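Flovard Household Pages
Home > Kitchen > Getting Through It

How to Sit Through a Town Budget Hearing From Your Own Kitchen

By Zinash Ambaye
Posted Jan 4, 2021

The Jumthorpe town council moved its hearings online last spring, and I have attended every one of them since from a stool beside my kitchen counter. I used to go in person, where the chairs were worse but there was at least a rule about not frying onions during public comment. At home you have to make your own rules. These are mine, and a few were picked up from readers who wrote in after the November hearing on the road fund, which ran so long that my bread rose twice and collapsed.

Before the hearing

Get the packet early. The clerk posts it as one enormous file, usually late in the evening, under a link that says "Documents" and sits below another link that also says "Documents." You want the second one. The last packet was 353 pages. Do not print it. I printed it, and I now have a lifetime supply of scrap paper and a strong opinion about what toner costs.

Print the summary table and whatever section you care about. Three-hole punch it and put it in a binder, the kind with a clear sleeve on the front, so that soup wipes off.

If you must use loose sheets, a cookie sheet with a few fridge magnets makes a decent reading stand. Prop it against the toaster. Unplug the toaster.

Page numbers in the packet and page numbers on the screen never match. Work out the difference once and write it on a sticky note on the binder cover. Mine says "add 4." When a council member tells everyone to turn to page 104, you can be there while the rest of the town is still looking at a diagram of a culvert.

Write your comment on an index card. You get two minutes, and two minutes is one card, both sides, in handwriting you can read without your good glasses. Time yourself out loud with the stove timer. Everybody thinks they talk slower than they do until the chair thanks them in the middle of a sentence.

What to cook

Pick something that wants to be ignored. Beans, stock, a pork shoulder, anything with "low" and "hours" in the instructions. I have made risotto during a zoning appeal, and both came out badly.

Chopping is fine while you are muted. Check that you are muted. Then check again, because a knife on a cutting board comes through a laptop microphone like someone breaking into a shed. In October we all listened to somebody's garbage disposal for a good stretch of the sewer report, and it was hard to tell where one left off.

Nothing with a smoke risk. If the alarm goes off during your comment it will be in the recording, and the recording is a public record, and your brother-in-law will find it.

Keep a pitcher of water within reach so you aren't running the faucet. Set it well back from the laptop. I am told a laptop can survive a spill if you turn it upside down quickly, but I was told this afterward.

Keeping track of the money

Keep a running list with three columns: what it is, what they asked for, who asked. A plain school notebook will do. I rule mine with the edge of the butter box.

Write down the small things. Anyone can get excited about a fire truck. It was the small lines that got me going on this hobby in the first place, when I spotted $271 for "refreshments, working session" at a working session I had watched from beginning to end and at which I had seen no one refreshed. I asked about it. It was sandwiches. It had been sandwiches for a different session. I was given the receipt, politely, and I keep a copy behind the flour canister for morale.

Circle any line that says "miscellaneous," "other," or "as needed." Put a star by any line that has the same wording as last year and a bigger number. For Jumthorpe people, the one to watch this time is the Gudeta Road drainage work, where the contractor is once again Hurkus and the reason for the increase is once again "conditions." I have lived near Gudeta Road for a long time. The condition is that it's downhill.

Use pencil. Figures get corrected out loud, often by someone who has forgotten to unmute, so you will be rubbing out a good deal. A kneaded eraser doesn't leave crumbs on the counter.

If you miss something, write the clock time in the margin and move on. The recording goes up within the week and you can skip straight to the place. Trying to reconstruct it live from the chat will only teach you new things about your neighbors.

During public comment

Have your card in your hand before they call your name, and your hands dry. Wet thumbs do not work on a touchscreen. I keep a dish towel over my shoulder, which also makes me look like a person with somewhere better to be.

Say your name and your street first. Ask one question. If you ask three, they will answer the easiest one at length and thank you for your engagement. "Which account did that come out of, and who signed for it?" is one question if you say it fast enough.

When the answer is "we'll get back to you," say "by when?" and write the answer down where everyone can see you writing. Hold the pencil up a little.

Be nice to the clerk. The clerk didn't spend it.

Afterward

Send your follow-up the same night or the next morning, while you can still read your notes. Two or three lines is plenty. Give the page number and the amount, and ask for the receipt or the invoice by name. Records requests are free here for short documents, and they are allowed a few working days to reply. Put the due date on the calendar beside the dentist.

File the notebook, the card and the summary table together in one large envelope per hearing, with the month on the front. Mine live on top of the refrigerator under the waffle iron. A gallon freezer bag also works and keeps out the grease, which on top of a refrigerator is considerable.

Reheat the beans. They are better the second day anyway, and you will want something to eat while you watch the part you missed.

Readers who have found a way to keep a cat off the keyboard during roll call may write to me at the usual address. The gentleman who suggested a second, decoy keyboard: I tried it, and she has both now.

Filed under: Kitchen, Paperwork, Town Hall

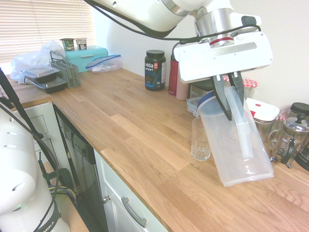

Plastic pitcher on the butcher-block counter, bread bin at the back.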